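How to Make a Zigzag Card from One Sheet of Paper

Posted in Paper and Folding, by Uzma Soomro

I love a zigzag card. You get four panels out of a single strip, it stands up by itself on a shelf, and it folds down small enough to post in an ordinary C6 envelope. I learned to make them at the Livbridge paper evenings and I have been pressing them on friends and relations ever since!

The method below makes a card that is 8 cm wide and 13 cm tall when it's closed. If you can use a ruler you can make one, and your second will be much better than your first.

What you need

One sheet of A3 paper, which gives you two cards
A ruler and a sharp pencil
A craft knife and cutting mat, or good scissors
A bone folder, or the back of a teaspoon
A soft rubber
Scrap paper for practice

Choosing your paper

Go for something a bit heavier than printer paper. I like 160 gsm. Anything much thinner flops when you stand the card up, and thick card fights you at every fold and tends to crack along the crease. If you only have thick card, score the lines first (there's a note on that near the end).

As for colour, pale papers are brilliant for this. Each panel faces a slightly different way, so each one catches the light differently, and a plain lilac or cream suddenly looks as if you've used three or four shades. Patterned papers hide all of that, which I think is a shame. 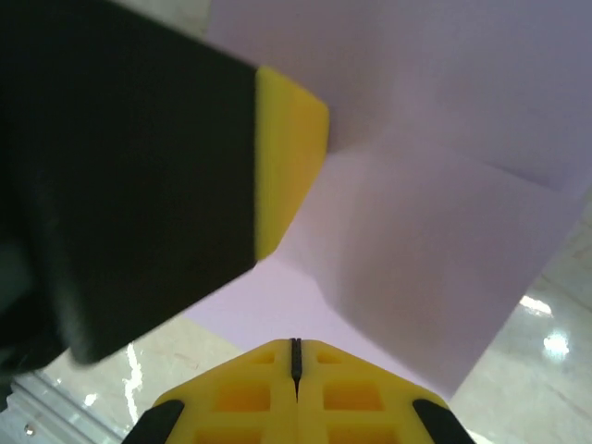

Pale lilac paper with a crease across it. The lower panel looks greyer and more violet than the brighter areas.

Find the grain before you cut. Bend the sheet gently one way without creasing it, let go, then bend it the other way. One direction will feel springy and the other will give easily. You want your folds to run along the easy direction. Calum Munro taught me to pencil a little arrow on the back of the sheet as soon as I've found it, and I still do.

Step 1: Cut the strip

Measure a strip 32 cm long and 13 cm tall. Mark it on the wrong side of the paper and check both ends of each line, because a strip that's even 2 mm taller at one end will show when the card is closed. Cut with the knife against a metal ruler, in several light passes. Put the second strip somewhere flat for later.

Step 2: Fold it in half

Lay the strip in front of you with the good side facing up. Bring the right-hand short edge over to meet the left-hand one. Line up the corners, hold them down with one hand, and smooth the paper towards the fold with the other. Only press the crease once you're happy with the corners! Start in the middle of the fold and work outwards to each end.

Step 3: Fold the ends back

You now have a double layer measuring 16 cm by 13 cm. Take the short edge of the top layer and fold it back to meet the centre fold. Press. Turn the whole thing over and do exactly the same with the other layer.

If your edge overshoots the centre fold by a hair, the card won't close neatly. Aim to stop just shy of it, a pencil line's width at most.

Step 4: Sharpen the creases

Close the card up completely and run the bone folder along both sides. If your paper has a sheen, put a piece of scrap over it first so that you don't leave shiny marks. Then open the card out, look along the top edge, and you should see a tidy W.
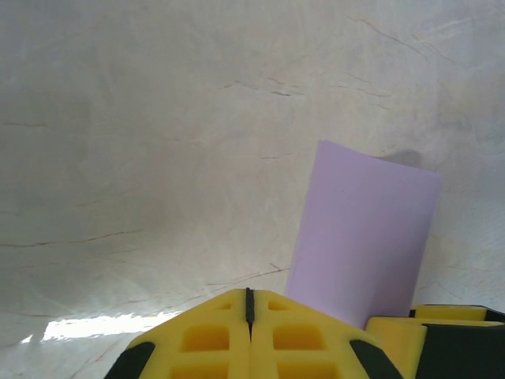 Let the card stand for a few minutes before you decorate it. New folds like to spring open, and it's easier to judge how wide it wants to sit once they've settled. If it leans, close it again and check the bottom edge against your ruler. A sliver trimmed off the bottom will usually put it right.

Step 5: Decorate

Flatten the card out again for this part. Keep anything thick at least 5 mm away from the creases, or the card will bulge. My favourite thing to do is cut a single long drawing, a row of hills or rooftops, and run it across all the panels so that it breaks up as the card folds. Matilde Nogueira does hers with one word on each panel, which looks gorgeous in a big loose hand.

Rub out your pencil marks before you use any ink or paint. I have forgotten this more times than I'd like to admit.

Scoring thicker card

For anything over 200 gsm, mark lines at 8 cm, 16 cm and 24 cm along the strip, top and bottom. Rest your ruler on each pair of marks and draw the bone folder down it, firmly enough to leave a groove. Score the middle line on the wrong side and the two outer lines on the good side, then fold each one away from its groove.

If something goes wrong

Cracked creases: the folds are probably running against the grain. Turn your next strip round by 90 degrees, or score it.

Card won't stand: open it wider. If it still tips, the paper is too light for this size, so try a shorter strip height.

Creased in the wrong place: a wrong fold never quite disappears, but you can press the strip under a heavy book overnight and use it for practice.

With the spare strip you can try folding all four panels at uneven widths. Start with a narrow one at the left and make each panel a little wider than the last, and the card opens up like a set of stairs. I made one in May for my aunt and it's still on her windowsill.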